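Section 5: Installing and commissioning the Ivell under-bench water filter

This section covers the installation of the Ivell two-stage under-bench filter in a domestic or light commercial kitchen. It applies to units supplied by Wuteck with the Badalum mounting bracket and the Fakir dispensing tap. If your unit was supplied without a tap, follow the tap maker's own instructions in place of 5.3.

Work on the mains supply side may need to be done by a licensed plumber. Check the rules in your state or territory before you start. Connection to a hot water line will damage the housings and voids the warranty.

5.1 Before you start

Check the contents of the carton against the packing slip. The two cartridges are sealed in plastic. Leave them sealed until step 8 of 5.4.

You will need:

Adjustable spanner
Cordless drill and a bit to suit the tap shank
Pencil and tape measure
Thread seal tape (white, potable water grade)
Tube cutter or sharp utility knife
Bucket and old towels
Torch

Note: Do not use pliers on the plastic fittings. All tube fittings are designed to be done up by hand.

Choose a position for the bracket on a side or rear wall of the cupboard. Leave enough clear height under the housings to unscrew them and drop the cartridges out. The bracket must not share a wall panel with a dishwasher, as vibration will work the screws out over time. Keep the unit clear of the waste disposal unit, hot water pipes and any power point.

If the cupboard backs onto an outside wall in an area that gets frost, lag the inlet tube. Water that freezes in the housings will split them, and the split may not show until the supply is turned back on.

5.2 Fitting the bracket

1. Hold the bracket against the wall with the arrow pointing up and mark the fixing holes.

2. Drill pilot holes. Check what is behind the panel first -- many kitchen cupboards have pipes or cable run close to the rear sheet.

3. Fix the bracket using the screws supplied. For masonry or plasterboard, use wall plugs suited to the material and to the weight of the unit when full.

4. Hook the filter head onto the bracket and push down until it clicks. The port marked IN must face the cold water stop valve. If it does not, lift the head off, turn it, and fit it again.

Caution: Do not hang the filter head from its tubes at any stage, even for a short time. Side load on the ports can crack the head where it cannot be seen.

5.3 Fitting the tap

1. Choose a position where the spout will reach over the sink bowl and the tap body clears the main mixer through its full swing. Check underneath with a torch for braces, clips and the edge of the bowl.

2. Drill the hole. For stainless sinks, centre-punch first, use a slow speed and keep the bit oiled. For stone, have the hole cut by the benchtop supplier. Dust from engineered stone is dangerous and the bench must not be dry drilled under any circumstances.

3. File off any burr and wipe the area clean. Loose swarf left on a sink will rust and mark the surface.

4. Fit the rubber seal under the tap base, pass the shank through the hole and fit the washer and lock nut from below. Do the nut up by hand, line up the spout, then tighten a quarter turn with the spanner.

5. Push the blue tube into the base of the shank until it reaches the stop. Pull back gently to check that it has gripped. 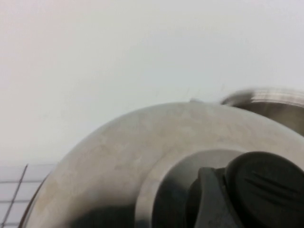 Clean the tap and the sink surround before going on to the water connections. Use warm water, a little dishwashing liquid and a soft cloth, then rinse and dry. Do not use cream cleaner, steel wool or any product containing chlorine on the Fakir tap, as these cut through the brushed finish and cannot be polished out. A brushed surface gives back light softly, in cloudy lighter and darker patches like those on a domed stainless lid, and these patches are not a fault in the metal. To tell a patch from a stain, move your head to one side. A reflection will shift as you move and a stain will stay where it is. Light staining on new metal is usually drilling oil and will come off with a second wash.

5.4 Connecting the water

1. Turn off the cold water stop valve under the sink. Open the cold side of the kitchen mixer to release pressure, and leave it open.

2. Put the bucket under the stop valve. Undo the mixer's cold hose from the valve and let it drain.

3. Wrap the valve thread with seal tape, in the direction of the thread. Fit the tee piece to the valve and reconnect the mixer hose to the other side of the tee.

4. Fit the pressure limiting valve to the branch of the tee. The arrow on the valve body must point towards the filter.

Caution: The pressure limiting valve must be fitted in every installation, even where mains pressure is known to be low. Pressure can rise sharply overnight when demand in the street drops. Units installed without the valve are not covered for water damage.

5. Cut the white tube to length. The cut must be square and clean. Allow enough slack for the head to be lifted off its bracket, but no loops that could kink when items are pushed into the cupboard.

6. Push one end of the white tube into the pressure limiting valve and the other into the port marked IN. Fit the locking clips.

7. Cut the blue tube from the tap to length and push it into the port marked OUT. Fit the locking clip.

8. Wash your hands. Open the sediment cartridge and place it in the left housing, then open the carbon cartridge and place it in the right housing. The carbon cartridge has a rubber gasket at each end. Check that both are in place.

9. Check that the O-ring in each housing is clean and seated in its groove. Smear it lightly with the silicone grease supplied. Do not use petroleum jelly.

10. Screw the housings onto the head by hand until firm. The housing spanner is for removal only.

5.5 Flushing and leak check

1. Close the kitchen mixer. Open the filter tap.

2. Open the stop valve slowly, a quarter turn at first. Air will spit from the filter tap while the housings fill.

3. When the flow runs steady, open the stop valve fully. Run the filter tap for 5 minutes. The first water may be grey or black with carbon fines. This is normal. Do not drink it.

4. Close the filter tap and leave the system under pressure. Dry every joint with a paper towel, wait, then press a fresh piece of towel against each one in turn. Any damp spot must be fixed before you go on.

5. Open the filter tap again and run it until the water is clear. The water may stay cloudy with fine air bubbles for up to 8 days. To check that the cloudiness is air, fill a glass and let it stand -- it should clear from the bottom up.

6. Check all joints once more the following morning.

Note: Flush water can be used on the garden. It should not be used in a fish tank or to top up a steam iron.

5.6 Fixing leaks

Leak at a tube fitting: Turn off the water and open the tap to release pressure. Remove the clip, press in the collar and pull the tube out. Cut the end back past any scratch or oval section and push it in again. Most leaks of this kind come from a tube that has not been pushed past the inner seal.

Leak at a housing: Release pressure, unscrew the housing and look at the O-ring. Hair, grit and old grease are the usual causes. If the O-ring is pinched or nicked, replace it. Do not try to stop a leak by overtightening the housing.

Leak at the tee: Undo the joint, clear off the old tape and wrap it again. If the fibre washer in the mixer hose has gone hard, fit a new one.

Drip from the filter tap spout: A drip for a short time after closing is normal while air remains in the housings. If it goes on once the water has stopped clouding, check the tap washer.

Slow flow from new: Look for a kinked tube, a stop valve that is partly closed, or plastic film left on a cartridge.

5.7 Setting the reminder

The filter head has a cartridge reminder with a single button and a small light. The reminder measures time only. It does not measure flow or water quality.

1. Pull out the battery tab.

2. Hold the button down until the light flashes green 2 times, then let go.

3. Write the month of installation on the label supplied (for example, March) and stick it to the inside of the cupboard door.

A flashing red light means that the cartridges are due. A steady red light means that the battery is low. Reset the reminder at each cartridge change by repeating step 2.

If the unit will be left unused while you are away, turn off the stop valve and open the filter tap to release pressure. On your return, turn the water on slowly and flush as in 5.5 before drinking.

Cartridge changes are covered in Section 6. When ordering spares from Wuteck, quote part number 886 for the O-ring and gasket kit.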